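Two overtimes in Drultberg

I still have no voice. I drove over 130 miles for a summer league basketball game in a gym with no air conditioning, and I would do it again tomorrow.

If you haven't followed the Drultberg league, it's played in an old high school gym with 800 seats, and for the final all of them were taken. I got in early enough to grab a spot behind the Trimura bench, close enough to hear the coach, Remzi Kozan, who talks without a break from the tip to the buzzer. Most of it is one word, "feet." Feet, feet, feet!

Gruten came out running. Alper Tokgöz is the quickest guard I've watched all summer, and in the first quarter he got wherever he wanted. He has this little stop on the left side where he looks like he's about to pass, the big man leans, and the ball is already off the glass. Trimura was down double digits before my lemonade had any ice melted in it.

Then Necati Sönmez checked in. I've been telling everyone who reads this blog about Necati since last October (sorry, I know) and this was the game I'd been waiting for. He's not tall for a center, but he sets screens like a parked truck, and once he was out there the Trimura shooters had room. They chipped away at it all through the third. Doğukan Değirmenci hit one from the corner with a hand right in his face, and the guy next to me, who had told me he was neutral, stood on his seat.

I won't go through every possession of the fourth, but you should know Gruten had the lead and the ball with the clock running down, and Tokgöz lost his dribble off his own knee. Off his knee! Değirmenci scooped it up, went the length of the floor and laid it in. Tied. Overtime.

The first extra period was sloppy - everyone's legs were gone - and it ended tied again on a pair of free throws that both bounced on the rim before dropping. In the second one Necati took over. Tip-in, blocked shot, another tip-in, and then a pass out of the post that I'm still thinking about, over his shoulder without looking, right to the cutter. Trimura by 2.

I have to say something nice about Gruten too, because they stayed on the floor and shook every hand. Tokgöz signed shirts for the kids along the rail for a long time after the lights over the far basket went off. I hope he's back next summer.

Şengül Coşkun kept the play-by-play for the league and has promised to send me the full box score, so I'll put it up when I get it. Next post will be my picks for the all-summer team, and yes, I'm taking arguments in the comments. 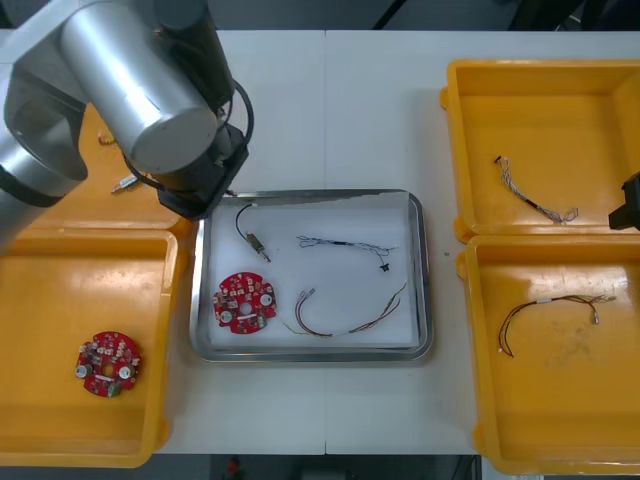

Silver arm over the metal tray, 27 July 2021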